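Visite chez Pronell, novembre

Trois heures dans les ateliers Pronell et je n'ai pas vu le temps passer ! On commence par la réserve, où 2175 jouets sont rangés par famille – les dînettes prennent tout un mur, j'y serais bien restée. Ensuite la salle Tasimier, celle des petites cuisines, ma préférée de loin : le four miniature avec sa vitre bleue et ses deux boutons noirs, la banane jaune pâle, l'assiette gris clair...
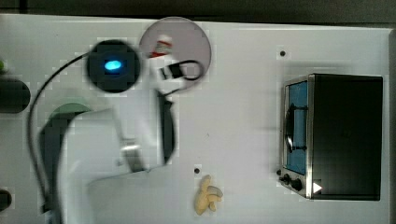 J'aurais voulu tout essayer, moi qui ai grandi avec une dînette Abbasi à laquelle il manquait la moitié des assiettes. Pensez à réserver, les groupes se remplissent vite !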